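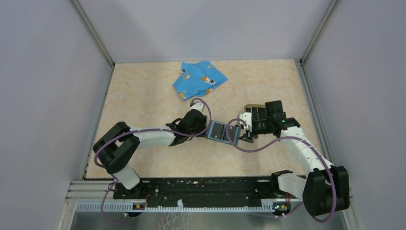

Finally sorted the membership cards in August. I had almost 60 of them in a drawer, and the old Haltik folder had split down the spine.

The teal-blue wallet has clear sleeves inside, one card per pocket. I start each card at the opening and keep it straight, or the corner catches on the plastic.

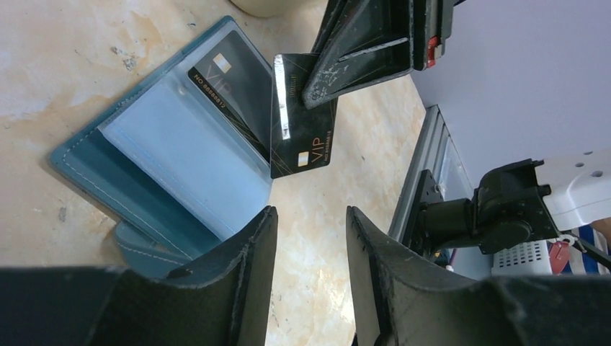 ## What's left

The black VIP cards share one wallet. The Drunden ones go to Mali Llewellyn, who still shops there. I need 3 more sleeves.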